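Subject: Re: [basard-tsushin] 課題の提出期限と休講手続きの関係について
From: Rahel Zwahlen

Rahelです。返信が遅くなりました。

Verena Gisler さんの質問に順番に答えます。元のメールが長かったので、関係する部分だけ残して引用します。

> Basardの通信講座で翻訳実務コースを受講しています。課題は全部で4本あり、
> 2本目まで返却されました。仕事の都合で、3本目の期限に間に合わない見込みです。
>
> 受講案内には「提出期限は教材の発送から35日」とありますが、
> 期限を過ぎた課題は添削だけ受けられるのか、点数もつくのかが書かれていません。
> Nandalexの受講者ページにも見当たりませんでした。
>
> それから、休講届を出した場合に期限の数え方がどうなるのか、
> 出したことのある方がいたら教えてください。
>
> Verena Gisler

まず期限後の提出について。

私は昨年度、2本目の課題を遅れて出しました。添削は通常どおり返ってきましたが、評価欄は「参考」となっていて、修了判定に使う点数には入りませんでした。添削の中身は期限内に出したときと変わらず、訳語の選び方にも、段落の切り方にもコメントがついていました。勉強としてはそれで足りますが、修了証が必要な人は困ると思います。

修了の条件は、全課題の平均が60点以上であることです。「参考」扱いの課題は平均を出すときに零点とされるのか、除外されるのか、当時の案内では読み取れませんでした。事務局に問い合わせたところ、除外ではなく未提出と同じ扱い、つまり零点という回答でした。私の場合はほかの課題の点で足りたので、修了はできています。

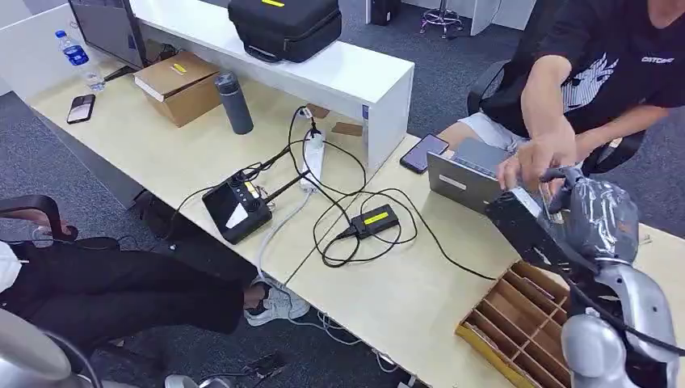
ただし、これは旧課程のときの回答です。教材が改訂されてから規定の文言も変わっているので、Verenaさんの受講期に同じ扱いかどうかは、受講番号を書いて事務局に確認してください。電話よりNandalexの問い合わせフォームのほうが、回答が文面で残ります。件名の欄に課題番号を入れておくと担当に回るのが早いようです。

期限の起点についても補足します。受講案内の「発送」は、教材の箱が手元に届いた日ではありません。Nandalexの「発送履歴」に載っている日付です。私のところは届くまで日数がかかったので、最初の課題では自分の計算と画面の期限がずれていました。画面に出ている期限のほうが正しいです。手帳に自分で数えた日を書いている方は、一度見比べてください。

提出の締め切りは、その日の終わりまでです。アップロードの途中で日付が変わった場合は受け付けられません。夜遅くは混むことがあり、私は朝のうちに出すようにしています。

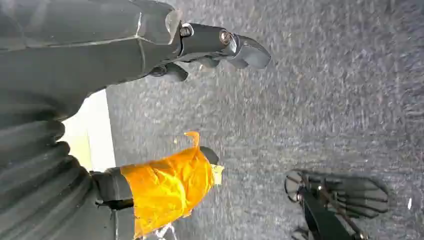
アームの手首部分とグリッパーの指

次に休講届です。

休講届を出すと、届が受理された日で期限の日数が止まります。復帰の手続きをすると、残りの日数から再開します。止まるのは受理された日からで、届を書いた日や送った日ではありません。週末に送ると、受理は月曜日になります。期限が迫っているときはこの差が効くので、早めに出してください。

必要なものは次のとおりです。

- 受講番号
- 休講の理由(選択式。「業務都合」で問題ありません)
- 休講期間の希望
- 復帰後の教材送付先(変更がなくても記入)

理由の証明書類は求められませんでした。期間は月単位で、最長は3か月です。延長は一度だけできるそうですが、私は使っていないので手続きはわかりません。

注意点として、すでに提出して添削待ちになっている課題がある場合、返却は休講中でも届きます。返却された課題への質問票は、休講中は送れません。質問票にも期限があり、こちらは休講しても止まらないと書いてあります。受講案内の後ろのほう、教材の返品についての節の次に小さく載っています。私はここを見落として、一度質問の機会を使い損ねました。添削待ちのものがあるなら、返却を待って質問票を出してから休講に入るほうがいいと思います。 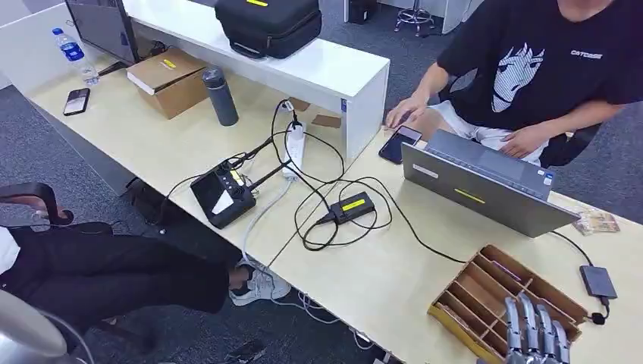

受講料については、休講中も在籍扱いなので返金や減額はありません。修了期限は休講した分だけ後ろにずれます。

以前このリストで、Leitnerの講座から単位を移した方の話が出ていました。あちらは休講すると移行した分の有効期限が別に進むという話だったと記憶しています。Verenaさんは該当しないと思いますが、読んでいる方で他校から移した課目がある人は、休講届の前に確認してください。Brollbridgeの提携課目についても、規定が別冊になっています。私はどちらも受けていないので、細かいところは経験のある方に補足をお願いします。

Verenaさんの状況で考えると、選択肢は二つあります。一つは3本目を多少粗くても期限内に出すこと。もう一つは早めに休講届を出して日数を止め、仕事が落ち着いてから復帰することです。

私なら前者にします。添削者は完成度だけで点をつけているわけではなく、訳注に「ここは時間が足りず調べきれなかった」と書いた箇所にも、調べ方の助言を返してくれました。点は下がりましたが、零点になるよりはずっといいです。未訳の段落を残すと大きく減点されるので、そこだけは避けて、最後まで一通り訳してから出すのがよいと思います。

忙しい時期が長く続くようなら、後者のほうが無理がありません。復帰した月は次の教材の発送と残りの日数が重なることがあるので、復帰日は月の初めより半ばを選ぶと余裕ができます。
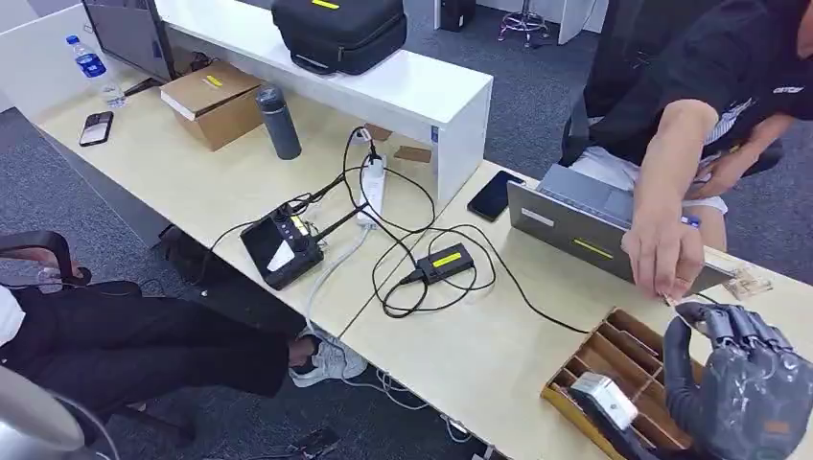

Verena Gisler さんからは個別のメールで、1本目と2本目の点がどちらも高いので、3本目が零点になっても平均では足りるのではないか、それなら休講届は出さずに最後の課題に力を入れたい、とも聞かれました。

計算の上ではそうなる可能性があります。ただ、旧課程では最終課題の配点が大きく、単純な平均ではありませんでした。新課程の配点表はNandalexの「修了要件」にあるはずです。最終課題だけに別の基準点が設けられているかどうかも、あわせて見てください。基準点があると、全体の平均が足りていても修了になりません。個別にいただいた話をこちらに書くことは、ご本人の了解をもらっています。

最後に、事務局への問い合わせに使った文面を貼っておきます。自分の事情に合わせて直して使ってください。

```
受講番号:
コース名:翻訳実務コース
課題番号:

期限後に提出した課題の扱いについて、以下を確認させてください。
・添削の対象になるか
・修了判定の点数に算入されるか
・算入されない場合、平均の計算では未提出と同じ扱いになるか
・休講届を提出した場合、残り日数はいつの時点で止まるか
```

回答が来たら、差し支えない範囲でリストに流してもらえると助かります。新課程の扱いがわかれば、共有メモの該当箇所を私のほうで書き換えます。今のメモは旧課程のままなので、期限の部分は参考程度にしてください。

Rahel Zwahlen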